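3.2 The machine and the space beside it

We began the household part of the study with the front-loading washing machine, and we are glad we did. Laundry touches nearly every room in a home, yet the few square feet in which it gets sorted, loaded and unloaded are hardly ever written about. Studies of kitchens fill shelves. The laundry corner usually gets a paragraph, and most of that paragraph is about water and power. We wanted to know how people stand, reach, bend and put things down when they do a wash, and how much of that is settled by the machine itself.

Interviews were held in two places, Nemcombe and Lindholm, and covered 70 households. Each was asked to keep a short laundry diary, and together the diaries record 209 loads. Entries were brief by design: what went in, where it was carried from, where it was put while the door was open, and anything that got in the way. Many people wrote much more than we asked for, which was a delight. One diary from Lindholm runs to several pages on pillowcases alone, and we have drawn on it more than once.

The door turned out to be the part that people talked about most. On a front loader it is both the way in and an obstacle, as it swings out into the very space where the person wants to stand. In narrow rooms this decides nearly everything else. Those with the hinge on the wall side could set a basket right up against the opening and pull wet clothes straight down into it. Those with the hinge on the open side had to put the basket further back, or hold it on one knee, and their diaries mention dropped socks far more often. Several had learned to crouch at an angle, with one shoulder past the edge of the door, and were surprised when we asked them about it. They had never thought of it as something they did.

We were just as taken with the glass. A round, domed porthole gives a view of the drum that top loaders do not offer, and people use that view all the time. They look for the one red sock. They check whether a duvet cover has swallowed everything else, as duvet covers do. Parents wrote about children who sit and watch a whole rinse. The dome has a second job as well, in that its bulge pushes clothes back from the seal as the door closes, and a load that sits too far forward makes itself known by resisting. "I close it with my hip," one person wrote, "and if my hip says no I take a towel out."

Figure 2 gives the close view of a front loader that we used when working out our names for the parts. The terms in the rest of this paper (outer ring, glass, door hook, drum wall, paddle, side panel) follow it.
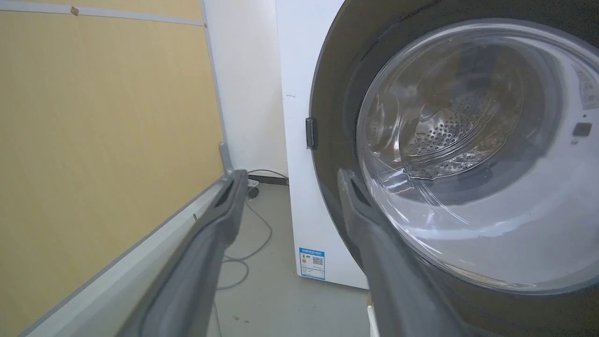
Figure 2. Front-loading washing machine at close range. The dark outer ring of the door surrounds the clear domed glass, and the perforated steel drum with a raised ridge, here called a paddle, can be seen through it. The small black door hook is on the left side of the ring. An energy label with a blue header is fixed low on the white cabinet.

3.3 Small parts that shape the work

Some of the smallest parts had the largest effect on how a load went. The door hook is a good case. It is only a little piece next to the size of the door, but sleeves and straps find it with great skill. Bra straps were the most common offender in the diaries, followed by apron strings and the drawcords of hoods. People who had been caught once or twice changed how they unloaded: they gathered clothes toward the middle of the opening before pulling, and they kept bags with long handles on the other side. We like this finding very much. It shows a whole way of moving built around a part the size of a thumb joint.

The drum wall matters in a different way. Its small round holes let water pass, and the paddles lift the clothes and let them fall again. For the person unloading, the same holes are what a thin wet sock sticks to. Almost every household had a version of the last check, a sweep of the hand around the top of the drum, where light items cling out of sight. Some turned the drum by hand half a turn first, using a paddle as a grip, and waited for things to fall. Wouter Coppens, who read all of the diaries and coded them, marked these checks separately and found that people who turned the drum also tended to leave the door open afterward to let it air.

Labels came up less than we had hoped. An energy label placed low on the cabinet is easy to miss once the machine stands in its corner with a basket in front of it, and most people had not read theirs after the first week or so. A few had peeled it off. Others left it in place and were rather fond of it, and one household in Nemcombe had used the lines of small print to teach a grandchild to read numbers. Codes that could be scanned were, as far as we know, scanned by two people in all. Both did so while we were sitting with them - which hardly counts.

3.4 Floor, wall and reach

The floor beside the machine is a work surface, whatever else it may be. Clothes are sorted on it, wet towels are dropped on it, and detergent is stood on it with the cap off. We asked people to mark on a simple sketch where things went during a load, and the marks cluster in front of the door and just to the hinge side, with a thin scatter along the side panel. The gap between the cabinet and the wall gets its own use. Where it was wide enough, it held a folded drying rack. Where it was not, it held lost things, and quite a few participants went to look during the visit and came back pleased.

Height brings us to the question of reach. A machine on the floor asks the user to bend for every item, and participants with sore backs had worked out good answers: a low stool, a kneeling pad, or a basket on casters of the Clidilo type that rolls in close. Raising the machine on a stand helped with the bending but took away the floor as a place to let things drop, and two households later took their stands out again. Section 4 returns to these cases and sets them beside the loading times from the May visits.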